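拉练回来以后：背囊、作训服、靴子和针织衣物的清洗与存放

首页 > 装备养护 > 家里怎么洗

更新于7月22日，星期五

每年夏天Sultville营地的集训一结束，预备役队员和军校学员都会把一大包脏东西带回家。大部分装备并不是在野外坏的，是回家后在包里闷坏的。下面的做法按处理的先后排列，家里有阳台和一台普通洗衣机就能做完。领用装备以发放单位的洗涤规定为准，和下文有冲突的地方听单位的。

进门先做的事

背囊不要拎进卧室，在阳台或楼道口铺一张旧床单，把东西全部倒出来。每个口袋都翻一遍，包括背囊盖下面的夹层和裤子侧袋。常见的遗留物有电池、打火机、吃剩的压缩干粮、铅笔头和湿纸巾。电池单独放到盒子里，漏液的用干布包好，送到小区的有害垃圾桶。训练中捡到的弹壳或者不认识的金属件不要带回家，已经带回来的马上联系所在单位，不要自己拆，也不要扔进垃圾桶。

衣服当场抖开，检查有没有蜱虫。重点看裤脚、袜口、腰带位置和衣领内侧。发现蜱虫用胶带粘住，对折封死再扔。检查完的衣服如果当天来不及洗，就挂起来晾着，不要堆在盆里。

作训服

洗之前把拉链拉上，魔术贴对贴好，臂章和姓名条摘下来。魔术贴敞着洗会粘一层线头，也会把别的衣服勾毛。衣服翻到里面朝外。

泥要等干了再处理。干透以后用硬毛刷顺着布纹刷，刷不掉的再蘸水。湿泥直接搓会把细土压进纤维里，膝盖和手肘那两块就会越洗越灰。

水温用三十度以下。洗涤剂选不含荧光增白剂的，包装背面的成分表里会写。我们手边用的是Ameck的中性洗衣液，半桶衣服一瓶盖，多放了漂不干净。不要用柔顺剂，不要用漂白水，也不要上浆。迷彩布褪色以后没有办法补。

油渍，比如擦枪油和炊事车上蹭的油，先用洗洁精点涂，放十分钟，用旧牙刷轻轻刷，再进洗衣机。松脂用医用酒精擦，先在衣服下摆内侧试一小块，不掉色再用，用的时候开窗，离灶台远一点。

晾在阴凉通风处，衣架选宽肩的。烘干机会让腰部松紧带变脆，赶时间的话用最低温，还剩一点潮气就取出来。

毛衣、针织帽和保暖内衣

针织的东西最容易洗坏，主要是洗变形。领口、袖口和下摆的罗纹靠自身的弹性收住，拉长一次以后很难完全缩回去。

先看洗标。含羊毛的手洗，水温和手的温度差不多即可，泡的时间不要超过十分钟。用手掌压，不要拧，不要搓。换水的时候先把衣服托出来，不要拎着肩膀提。腈纶和混纺的可以装进网袋机洗，选轻柔档。

去水用毛巾。大浴巾铺平，衣服放在上面，一起卷起来按压，换一条干毛巾再来一次。之后平铺晾，把罗纹部分用手拢一拢，恢复到原来的宽度。

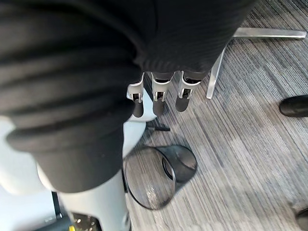 黑色罗纹针织面料，下缘卷起。

起球用电动剃毛器，衣服摊平在桌面上，轻轻过，罗纹要顺着棱走。没有剃毛器可以用小剪刀一个一个剪，慢一些。不要用手揪，越揪越多。

深色针织品第一次洗会掉色，单独洗。汗渍发白的地方是盐分，清水泡一会儿就能化开，不用加任何东西。存放时叠起来，不要挂。

袜子

厚袜子翻面洗，脚底的毛圈朝外才能把汗和细沙冲出来。沙子多的先干抖，再用清水过一遍，不要一上来就进洗衣机，滤网会堵。袜子和带魔术贴的东西分开洗。袜口松了的就淘汰，走远路时下滑的袜子会磨出水泡。

靴子

抽掉鞋带，取出鞋垫，三样分开处理。鞋带放在网袋里和衣服一起洗。鞋垫用肥皂水刷，竖起来晾。

靴面上的泥同样等干了再刷。鞋底花纹里的石子用竹签挑，不要用刀尖，容易扎穿边胶。皮面用拧干的湿布擦，翻毛皮用专用的橡皮或者鬃刷，不能上鞋油。

里面湿透的靴子塞旧报纸，两个小时换一次，换到纸摸上去不潮为止。不要放在暖气片上，不要用吹风机热风对着吹，皮会硬，底会开胶。晾干以后光面皮再薄薄上一层油，缝线和鞋舌两侧多抹一点，放一夜，第二天用软布擦掉多余的。

背囊和携行具

背囊不能进洗衣机，里面的防水涂层会一片一片地掉。浴缸或者大盆里放温水，加一点中性皂液，用海绵擦。肩带和腰封出汗最多，可以多擦两遍。漂洗到水里没有泡沫，倒挂着晾，所有拉链拉开。

塑料插扣里进了沙会合不严，对着水龙头冲，冲完插拔几次。拉链发涩的，先用干牙刷把齿刷干净，再用蜡烛头在齿上来回擦几下。不要用食用油，会粘灰。

肩带开线的地方用粗涤纶线补。家用缝纫机多半扎不动那么厚的织带，手缝用顶针，走回针，每边缝大约6厘米再打结。线头用打火机燎一下，离布面远些，烧焦的地方会扎脖子。

水袋和水壶

水袋容量大的有2000毫升，里面很难够到，发霉多半在吸管里。做法是灌满温水，加两勺小苏打，摇匀，让水流进吸管，放半小时，倒掉，再冲三遍。吸管用细长的管刷通一遍，咬嘴拆下来单独洗。

小号的软水瓶，800毫升左右那种，可以直接放进冰箱冷冻室存放，里面要控干，不容易长霉。

铝水壶不要用钢丝球，也不要长时间装醋或果汁。壶里有异味，放一把生米加半壶水，盖紧了摇，倒掉再冲。

睡袋和防潮垫

睡袋用不着每次都洗，洗得多了蓬松度会下降。翻过来，在通风的地方搭半天就行。脏的往往只有领口那一圈，用海绵蘸皂液局部擦。确实要整条洗的羽绒睡袋，用滚筒机，不用有搅拌轴的波轮机，家里的桶装不下就去自助洗衣房。住在Park一带的读者来信问过，Bandutance街上那家有大容量的滚筒，烘干时放两个干净的网球进去，能把结团的羽绒打散。

防潮垫用湿布两面擦，立着晾。自充气的垫子把气嘴打开存放，不要卷紧。

雨衣补防水

洒一点水上去，水珠不滚，直接洇开，就是表面的防水层该补了。先洗干净，趁半湿的时候喷防水喷剂，离布面一掌远，一件上衣用一瓶200毫升的足够。在室外喷，戴口罩。喷完等几分钟，把聚成滴的擦掉，晾干。布料允许的话再低温烘一会儿，效果会持久一些。

存放

全部干透再收，摸起来凉的就是没干。用透气的布袋或者纸箱，不要用密封塑料袋。干燥剂放在箱子四角，樟脑丸不要直接挨着松紧带和塑料件。箱子离地，靠内墙放，靠外墙的那一侧在八月最容易返潮。

睡袋不要塞在压缩袋里过季，找个旧枕套松松地装着。靴子里塞纸团，鞋口朝上。箱子外面贴一张清单，写明放了什么，下次集合前照着单子往外拿。

相关阅读
迷彩网勾丝怎么处理
头灯电池仓锈了用什么擦
野战饭盒上的黑垢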